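4.2 What changed for the bench staff

Before the two-arm cell arrived at Durkley's Trenville plant, parts kitting was the job people traded away. A shift meant reaching, turning and placing the same small fixtures for hours, with a paper checklist at the elbow. We followed the line through March and logged 1556 kitting cycles, 678 of them run by the cell with a worker close by. The numbers are encouraging, but what excited us most came out of the interviews.

Workers talked about their hands first. Several said their wrists felt better by the second week. Then they talked about deciding things. Under the old routine a kitter followed the list; now the same person chooses the order of jobs, checks odd parts and teaches the cell new layouts. Njål Bråten, a kitter at the plant, put it this way: "I used to fill trays. Now I get asked what a good tray is." We heard versions of that remark on all 3 shifts.

Not every change was welcome. The bench got quieter, and two people missed the talk that went with working side by side. Brekke, the integrator, moved the teaching station closer to the packing table in response, and that helped a little.

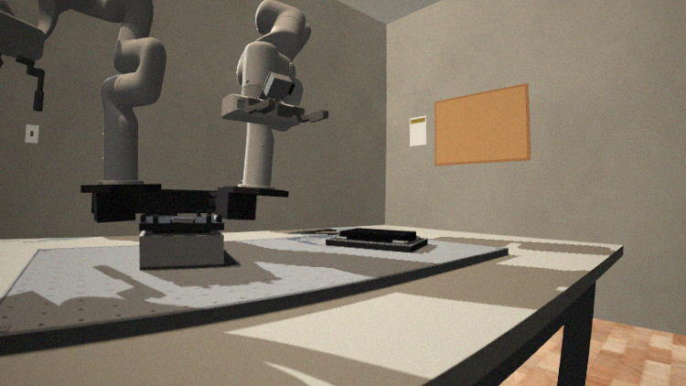
Figure 4. Simulated kitting cell used for layout rehearsal.

Rehearsal is where the staff had the most say. Each new layout was tried in the Drikau simulator before anyone touched the real bench, and kitters sat in on over 132 of these sessions. They were wonderfully picky! In the layout of Figure 4, both arms share one long black platform, with the gray box almost directly beneath it and the flat black tray set farther back to the right. A kitter looking at this asked how far the right arm would have to travel for the tray — a question our planning script had never raised. We now score reach distance in every layout, and the wording of that score is theirs.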